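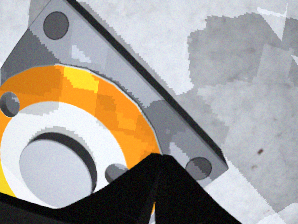
Simulated wrist view, bracket plate and orange ring, black gripper at the bottom.

Home | Forums | Automation | Faults and Near Misses | New posts
Search this forum... Advanced

ringspanner_clivatdale
August 22, 2021
Vuvau sold us a cell on the strength of the sim. It passed 3000 cycles in software without a single contact fault. On our floor in Clivatdale the gripper hit the bracket plate at cycle 265 and kept pushing. No protective stop until the operator hit the e-stop. Their answer so far is that our bracket "must be out of tolerance". I've measured it and it isn't. Colour me unconvinced.

torque_and_tea
What collision threshold did they ship it with? Every integrator I've dealt with opens it right up so the demo doesn't nuisance trip, then forgets to put it back.

ringspanner_clivatdale
Factory default, according to the handover sheet. I haven't seen the parameter dump. Asked for it twice.

Jurnelholm_maint
So you don't know. I'd look at your own side first. We run the El Sherbiny fixture with a similar plate and have had no grief since October. If your tool centre point is off by 2 mm, the robot will drive into the plate exactly as told, and that's a commissioning job.

torque_and_tea
Sure, but a bad TCP explains the hit. It doesn't explain a robot leaning on steel and carrying on. Separate faults.

gluepot
Look at that render. The fingers are right down by the ring and the plate edge is just above them. Where's the clearance meant to come from? A sim will happily give you perfect parts in perfect positions 3000 times over. I wouldn't sign off a toaster on that.

Jurnelholm_maint
One view from one angle tells you bugger all about clearance. Get the path file.

ringspanner_clivatdale
Fair call on the path file. Cell's locked out and tagged until I've got that and the parameters. The boss wants it back on at reduced speed and I've said no in writing.

gluepot
Good. Reduced speed with no working stop is still no working stop.

ringspanner_clivatdale
Dump arrived. Contact detection is disabled for the approach move. Vuvau reckon that was "agreed". Not by anyone here. Still waiting on the path file.

1426 views | 9 replies | 4 shares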